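The doors at Gallinbridge

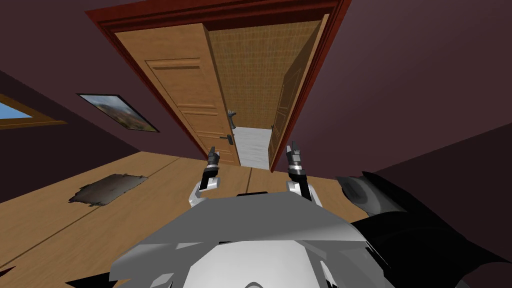
Bontu Tilahun wrote to me after my last post and asked why anyone would spend a year teaching a robot to get through a door when you can put a motor on the door. She said her building did that and it took one afternoon.

It's a fair question and I put it to our facilities people back in May. Gallinbridge is an old building that was turned into offices and storage, and most of the inside doors are paneled wood with lever handles. We have 65 of them on the delivery routes. The landlord won't let us drill into the frames. So the doors stay as they are and the machine has to learn them.

My part of it is the simulation. Before the robot goes anywhere near a real corridor it practices in rendered rooms, and I sit and watch the runs and mark what happened. Double doors are most of my week at the moment. One leaf open, both open, one open wide and the other partway. The rooms get different walls and floors each time so that it doesn't learn one color of paint and nothing else. I marked 1148 runs in the last batch. My wrist is not happy.

I used to be on the delivery side. We had 24 people on the mail and supply rounds, and I did it for six years before I moved over. The job was a cart, a list and a lot of doors. You learned to push the lever with your elbow and hold the leaf with your hip. I never thought of it as a skill until I had to write down why a run was bad. "Came in too close to the left leaf" is a note I type a lot, and it's the same thing my first supervisor at Dirkinero used to tell me about the cart.

What has changed so far for the crew is mostly the schedule. The plan is for the robot to take the evening supply round, and the evening round paid extra. Some people are glad to see it go. Others had their rent worked out around that money, and the company's answer to them has been vague. Two moved over to the Ustside building, where there is still a full night round. I was offered this desk because I knew the routes, and I took it, and a couple of my old crew don't sit with me at lunch now. I can't say I blame them.

Management says no one will be let go. I believe they mean it today. I've asked for it in writing and so has everybody else on the rounds.

Back to Bontu's question. If it were my building and my money, I would put motors on the busiest doors and leave the rest to people. But the robot is also meant to carry things up to the third floor and put them on shelves, and a motor on a door doesn't do that. Whether the robot will, I don't know yet. I only mark doors.

Next batch is doors that open toward you. I'll post when I've gotten through it.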